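PRESS RELEASE

Prendberg opens its Cilencombe workshop to families for a day of robot demonstrations

CILENCOMBE, Jun 28, 2020. Robotics firm Prendberg threw open the doors of its Cilencombe workshop this weekend, and 400 people from the town and the villages around Olcombe came through to watch the team at work, ask questions and (in a good many cases) refuse to leave when their slot was up!

Visitors were shown round in small groups and spent most of their time in the room where the two-armed robot, known to everyone on site as Sedgwick, is taught to handle ordinary household things. Bowls, cups, sticks, toy bricks and bits of fruit are the daily diet here, and the engineers carried on with their usual exercises so that people could see the job as it really is, cables, pauses and all.

"We talked about building a special stage and decided against it," said Hina Rind, who runs the workshop. "People wanted to see the table we use on a Tuesday morning, so that's what they got. The children went straight to the hands. They held up their own fingers next to them and compared, and I have to say some of my engineers still do the same."

The stick and bowl exercise drew the biggest crowds of the day. Sedgwick has to hold a thin stick in curled fingers and bring its tip over the rim of a bowl, which sounds like nothing at all until you try to explain to a machine how tightly to grip and where the rim begins.
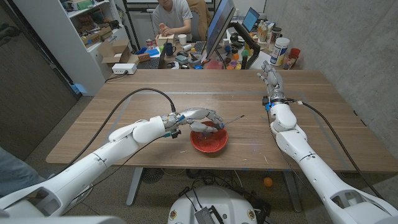 Why does a robot need fingers to pick up a stick, when a simple clamp would do?

A clamp would manage the stick perfectly well, but the same hand also has to cope with a cup, a spoon or a soft toy straight afterwards, and fingers let it change its grip without anyone swapping parts.

Dumisani Magagula led the afternoon talks and took questions on everything from electricity bills to whether the robot could be taught to plait hair. "That one came from a girl of 6 and I've been thinking about it ever since," he said. "Hair moves, it's thin, it slips, and the person attached to it complains. It would be a wonderful problem to work on."

Teacher Estrella Ochoa brought 11 pupils from her after-school science club, who had prepared their own list of objects they thought would be hardest to pick up. A wet bar of soap came top, followed by a single sheet of paper lying flat. Prendberg has promised to try both and to send the club a film of the results, good or bad.

"They came away arguing about soap," said Ms Ochoa. "All the way home on the bus. I couldn't have asked for a better trip."

Prendberg will hold 2 further open days in September, one for schools and one for the general public. Entry is free and places must be booked ahead. The workshop is on the ground floor with step-free access, and quieter morning visits can be arranged on request.

Press contact: Jacinto Arellano, Prendberg, Cilencombe

© Prendberg. All rights reserved. | Contact us | Back to top

We use cookies to help this site work properly. By carrying on, you agree to our use of cookies. Accept | Settings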